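The Brarkum Home Weather Station, after one long winter and most of a summer

I'll start by saying I am not a weather person by training. I grow tomatoes, I worry about frost, and I like knowing whether I need the heavy coat before the dog and I go out at 6 in the morning. My old station, a Treltard, had been guessing at the rainfall for years, so last October I finally bought the Brarkum with the wind sensor and the rain gauge, and I have been living with it ever since.

Setup was pleasant enough. The pole pieces fit snugly, the paper guide has good big drawings, and I had it all standing behind the garden shed in one afternoon — with a break for soup. The indoor display is the part I love most! The numbers are large, the backlight is gentle, and I can read it from the stove without my glasses.

The wind readings seem fair to me. Our strongest gust was 63 miles an hour, on a night when the neighbor's trampoline moved to a new yard. Rainfall has been steady and believable, though leaves do collect in the funnel and you should clean it more often than the guide says.

I went with the wired base unit, and I'd do it again. Our Wi-Fi is moody at the back of the house, and a plain network cable has given me no trouble at all.

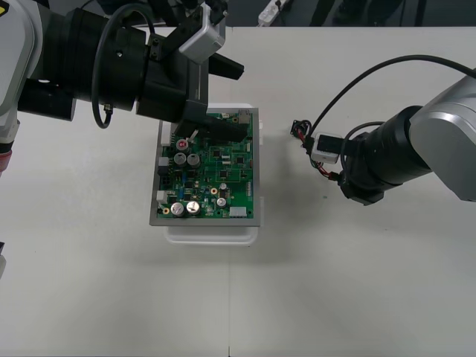
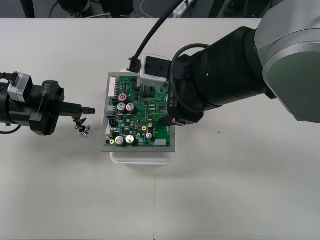
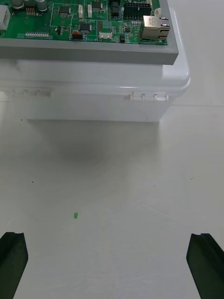 Circuit board on a white tabletop, three views.

Now for the grumbles. The app, which is called Hesance, wants you to sign in far too often, and its charts stop at 10 days unless you pay for more. The battery door on the outdoor sensor is stiff, and in cold weather with gloves on it is a real test of character. I also wish the alarm for low temperatures had a softer sound (my dog agrees).

I did look at the Nartey before buying. It's a handsome thing, but it leans on its app for nearly everything, and I wanted a screen on my kitchen wall. If you feel the same way, and you don't mind cleaning out a few leaves, I think you'd be very happy with this one. Four stars from me, and I'm already eyeing the soil probe for spring.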